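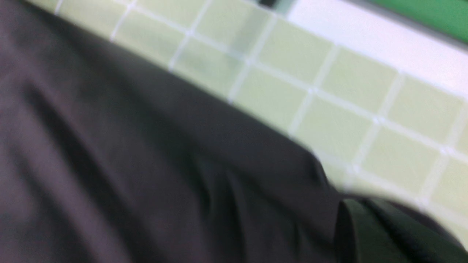 Branch Compliance Inspection Checklist: Whistleblower and Records Controls
2024-05-24 | By the Skornetti compliance desk
4 comments | 20 shares

Scope: Stonddale and Salazar branches, broker-dealer side only. Mark each item pass, fail or open.

1. Internal reporting line posted where staff can read it. Stonddale pass. Salazar fail — the notice lists the old extension.

2. Separation agreements contain no language limiting contact with regulators. Sample of 20 read in full. Pass.

3. Complaint log entries closed or escalated within 20 business days. Open at Salazar.
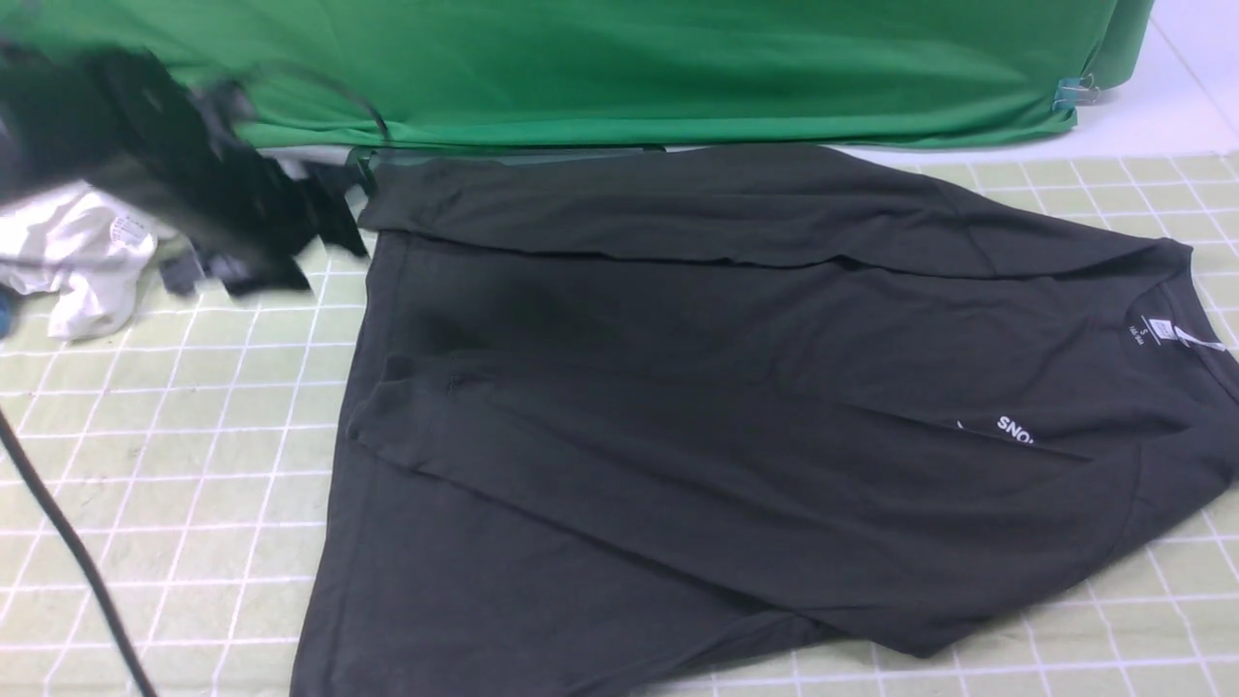

Dark T-shirt, partly folded, on a green cutting mat.

4. Outside business activity forms on file. Open. Gifts over the limit go in the Brurkodano register, not in email.

5. Archived messages retrievable on request. Test pull of 700 items matched the index. Pass.

Open items carry over to the October review.

Comments

opsdesk_r: Does item 2 cover contractor agreements? Ours use a separate template.

Skornetti compliance desk: Yes. Same wording test applies.

ledgerline: Item 3 should state when the clock starts. We use date received.

branchsup: Salazar notice reprinted, please recheck item 1.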